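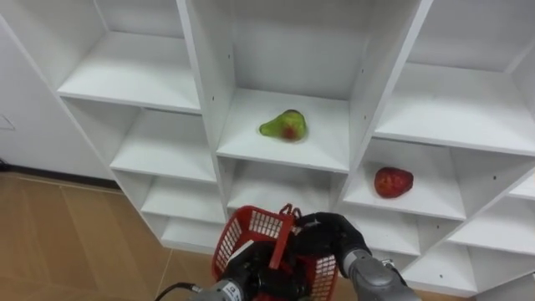 # Counting What the Hands Did

The target for the spring collection at Bostilier was set in March, on one line of a planning sheet: fruit from shelf to basket, two arms, enough usable demonstrations to train on and enough left over to test with. The line said nothing about how many attempts that would take. By the time the shelf task closed, the log held 3633 attempts, and 676 of them had been rejected.

Bostilier develops control software for two-armed machines. Its current project, Kulora, is a learned policy: a program that takes in camera images and joint positions and puts out the next short stretch of motion for both arms. Nobody writes the motion by hand. The program is fitted to recorded examples in which a person drove the arms through the job, and its behavior depends heavily on what those examples contain.

The shelf task reads as a simple one. One hand holds a basket by its rim or handle. Fruit sits in the open compartments of a white cube shelf. The arms must bring the basket near a piece of fruit, transfer the fruit, and end with the basket level. An apple and a pear in neighboring compartments make a typical starting layout.

The difficulty is in the compartments. A hand reaching into one has a panel above it, one below it and one on each side. An approach that works on an open table can put a knuckle into a divider. The interior is also uniformly white, and a white surface gives a camera little to measure distance against. Operators learned to judge depth from the front edge of the shelf and from the small holes in the divider panels. Whether the trained policy uses the same cues is not known. The team has run tests with the holes taped over and found the results too scattered to report.

## How an attempt is recorded

An operator sits behind the machine and wears a pair of tracked gloves. The operator's view comes from a camera at the head of the robot, shown in a headset, and this is a deliberate restriction. In early work the operator stood to one side and watched the arms directly. The demonstrations were fast and clean, and the policy trained on them was poor. The operator had been acting on information the robot's camera never received, such as the gap between a fingertip and the back of an apple. The recorded images held no trace of that gap, so the motion in the data looked arbitrary to the learner.

Driving through the head camera made each attempt slower. It also meant the operator would sometimes lose sight of a compartment behind the basket and have to move the basket before going on. Those moves look like wasted time in the log. They were kept. A policy working from the same camera meets the same blocked view and needs an example of what to do about it.

Each attempt produces three streams: camera images, joint positions for both arms and hands, and the commands sent by the gloves. The commands and the measured positions are stored separately. The two differ whenever a finger is pressed against something, and the size of the difference is the nearest thing the system has to a sense of touch.

Time alignment took more work than any other part of the software. A delay of a few camera images between the pictures and the joint readings is invisible on playback. In training it teaches the hand to close early. The collection software now writes a shared clock value into every stream and refuses to save an attempt if the streams drift apart.

## What gets thrown out

The 676 rejected attempts fall into several groups. The largest is operator error of a kind that should not be copied, such as pushing a pear against the back panel and dragging it up the surface. The next is incomplete recording. A smaller group consists of attempts in which the task was finished but the basket ended at a tilt steep enough to risk losing the contents.

Dropped fruit is a separate question, and the team's rule changed partway through. At first any drop meant rejection. The resulting policy had no response to a drop of its own -- it continued the reach with an empty hand, lowered nothing into the basket, and stopped. Under the later rule, a drop inside the compartment is kept if the operator recovers and completes the transfer. A drop to the floor still ends the attempt. Earlier rejections were reviewed under the new rule and a portion was restored; the figure of 676 is the count after that review.

Reviewers mark each attempt without knowing which operator recorded it. Two reviewers see every attempt, and a disagreement sends it to a third. This is expensive. An automatic check on final basket position was tried as a replacement and passed several attempts in which the basket was in the right place and the apple was still on the shelf.

## Layouts

Variety in the starting positions is controlled by a printed sheet. Left to themselves, people who set up a scene place objects where they are easy to reach and in the orientation that looks tidy. A pear gets stood upright or laid with its neck toward the front. The sheet names a compartment, a depth from the front edge and a heading for the neck, all drawn at random from permitted ranges. Nine compartments were in use for the final layouts. The lowest were dropped after the forearm repeatedly met the shelf panel above.

Pears turned out to need more examples than apples. An apple can be gripped from nearly any side with the same hand shape. A pear lying on its side has a wide end and a narrow end, and fingers that close across the neck tend to squeeze the fruit out of the grip. Operators settled on closing over the wide end, with the thumb low. That habit was never written into the instructions, and it appears in almost every accepted pear attempt. The policy has picked it up as well.

Real fruit was used throughout. Molded plastic fruit was considered, since it does not bruise, but it is lighter and slides more easily on a smooth shelf. The cost of real fruit is that it changes during a session. A bruised apple has a softer side and a darker patch, and both end up in the data. Pieces were replaced when the skin broke.

The basket is small, plastic and open-sided. An open grid wall lets the camera see some of what lies behind it, which helps the operator, but it also offers fingertips a place to catch. Several rejected attempts show a finger hooked in the grid while the other arm pulls away. The safety limit on wrist force stopped the machine in those cases before damage was done to the hand. The basket fared less well.

## Results so far

The policy was trained on the accepted attempts with a fixed portion held back. On layouts drawn from the same sheet it completes most single transfers. Two-fruit layouts are weaker. The common failure is in the interval between fruits, when the basket must be carried from one compartment to the next and the free hand has no object to act on. Operators did different things during that interval. Some parked the hand near the basket handle, some held it out to the side, and some began the next reach while the basket was still moving. The learner, given all three, sometimes produces a slow motion between them that matches none.

There are two proposed remedies. The first is to instruct operators to use one parking position and to record the two-fruit layouts again. The second is to keep the existing data and label each interval by type, so that the policy can be told which to produce. The first costs operator time and the second costs reviewer time. Bostilier has started on the first.

A further comparison is planned at Sirndale, a second site, where the floor, walls and lighting are different and the shelf is to be the same model. The Sirndale attempts will be recorded with the Tian release of the collection software, which adds a wrist camera to each arm. Results from the wrist cameras will be reported separately, so that any gain from the added views is not mistaken for a gain from the new room.

The layout sheet for that site permits the apple to sit against a divider. The current one keeps it clear by a finger's width on both sides, a rule that was added in the first week of collection and has not been tested since.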